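Access to records – where the request law amendments stand

Quick one this month, half the desk is out and the hearing ran long. Notes below, fuller version when the transcript is up.

The Records Access Amendment got its second reading. No vote yet. The draft lets any public office refuse a request it considers "burdensome," and leaves the word undefined. Refusals could be issued without written reasons. Appeals would go to the same ministry that wrote the bill. Journalists' groups, two unions and the bar association all asked for it to be withdrawn, and the ministry said it would "take note."

Our own submission went in on time, thanks to Mirjana Halilović, who rewrote the section on fees twice in one night. Main points:

The response deadline should stay where it is. The draft moves it to 60 days, which for a daily paper means the story is dead. For a weekly too, mostly.

Fees must be capped. At the moment a office can charge for "search time" and there is no ceiling in the new text either.

Refusals need a reason in writing. One sentence would do.

Zoltán Bárány spoke for us at the hearing. Got four minutes instead of the ten we were promised. He used them on the case of the Kerekes water contract, where the town hall sat on the paperwork for most of a year and then released it with every price blacked out. The committee chair asked if the paper had "tried calling." They had. Zoltán read out the dates.

He also raised the 249 requests our members logged in the past year. Those were the ones reported to us, so the real total is higher – please keep sending them in, even the ones that were answered properly. Especially those, we need them for comparison. Date sent, date answered, office, outcome. The form is the same as last year. 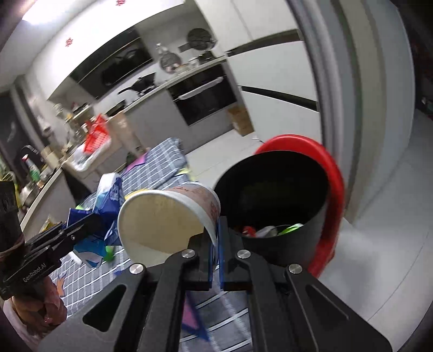
The ministry's line is that offices are swamped by repeat requesters. Maybe some are. But when Hanyu Peng asked for the figures behind that claim she was told none had been collected, and was then advised to file a request. She has filed it. We'll print the answer if there is one.

What happens next. Committee stage opens in September's final sitting and carries over, amendments can be tabled by any member. Two deputies have told us they will propose restoring the written-reasons clause. They asked not to be named until it's filed, fair enough. The fees cap has no sponsor so far. If you have a deputy who picks up the phone, now is the time.

Local papers should also look at article on archives, which got almost no attention at the hearing. It allows offices to destroy correspondence earlier than they can now, and it covers email. Lorna Laing at the Inuvgate Courier spotted it and has written a short explainer, free to reprint with credit. Worth running even if you cut it in half.

Other bits:

Máté Vida is still waiting on his appeal over the Dornine land sale. The hearing was postponed again, no new date. His legal costs are being covered from the defense fund so far, but the fund is low and the next invoice is due. Contributions to the usual account, put "defense" in the reference line or it goes into general dues and we have to untangle it.

The Lekano office is closed to walk-ins while the stairs are redone. Phone and email work as normal. Press cards can be collected from the ground floor desk, mornings only, bring the old one.

Training session on writing requests that don't get bounced – places left, email to book. Bring a refusal letter if you've got one, we'll go thru the wording line by line.

Corrections to last issue: the quote on court access was cut in the wrong place and lost its second half. The full version is in the online edition now. Sorry to the speaker, who was very decent about it.

Contact the newsletter desk | Unsubscribe | © 2022 Lekano Press Members' Association | Back to top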